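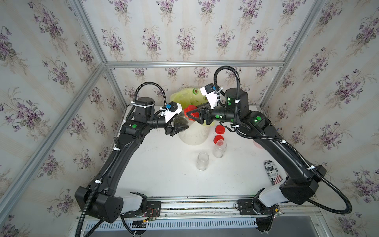

White tabletop and floral wallpaper, March 2025

Wodstead signature footwear: progress to the fund

Work package 2 is complete. Tamás Csonka cut the last for the stage shoe and Makness delivered 131 pairs of uppers against an order of 177. The balance is due with the second batch.
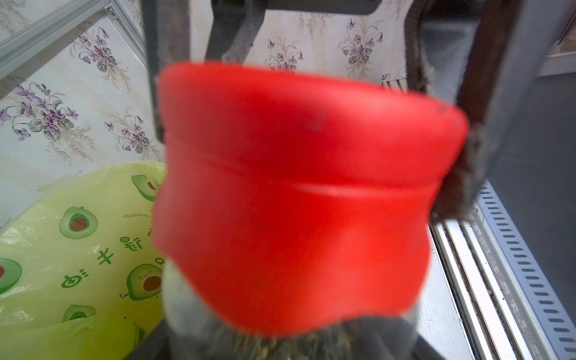
Sole bonding was tested at Ekari on five pairs. Two failed at the toe and the adhesive has been changed. Etelka Erdős has agreed the stripe layout with the band's management; the licence is unsigned.

Spend to date is £1,768 under profile, all of it in tooling. No change to the end date is requested.

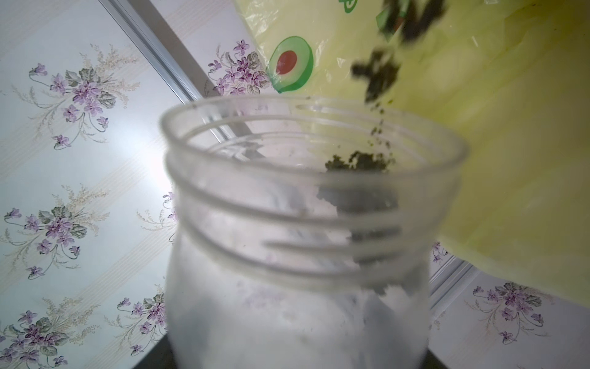
Glass jar with screw-thread neck

Next period: wear trial, box artwork, retail price.

Jenő Szilágyi, project lead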